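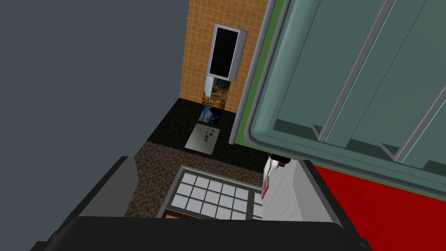
Simulated kitchen, orange tiled backsplash.

Slide 4 – sports biography as source material

Chamoun's book on the Lorncombe rowing crews runs to 174 interviews. Dialogue is reconstructed in 11 chapters. Ask how the author marks it.

Compare Klinhom's cycling memoir (Plellow, paperback). No quotation marks for remembered speech. Reviewers praised the colour and skipped the method.

Pause for Karaki's question on race times. Dilico edition corrects two of them, both in the 100 metres chapter.

Next slide: endnotes, then index.

3 comments
Shares: 11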